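Renting out the two-arm kit is the wrong way to sell it

Hultotent wants 324 dollars a month for its Mamora two-arm kit, with a 21-month minimum. You can't buy it outright. I think that's a mistake, and I say so as someone who likes the hardware.

The kit is aimed at small labs and school workshops. You get the arms, the cabling, the control software and a starter set of tasks. Dish loading is the one most people try first, and it's a good choice. A plate has to be picked up by its rim, turned upright and brought to a narrow slot. Small errors in grip show up right away.

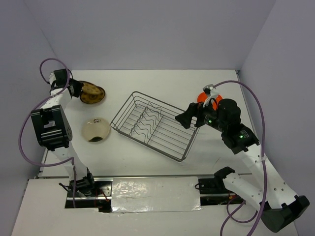
Getting to that point takes patience. The manual suggests 300 demonstrations per task before you train anything, and a class can spread those over a few weeks. What a class can't do is plan around a lease. Our school budget is set each April for one year. A contract that runs past the end of it needs a second signature, and many schools won't give one.

The company says the monthly fee covers repairs and updates. Fine — sell that as an option. Prodow charges 3000 dollars for its single arm, and support is extra if you want it. When a motor fails you can order the part and fit it yourself. With Mamora you send the whole arm back and wait.

I would pay more up front to own this kit. I'd also like to drill into the base without asking permission. Until Hultotent offers a price for that, I'll keep telling other teachers to wait.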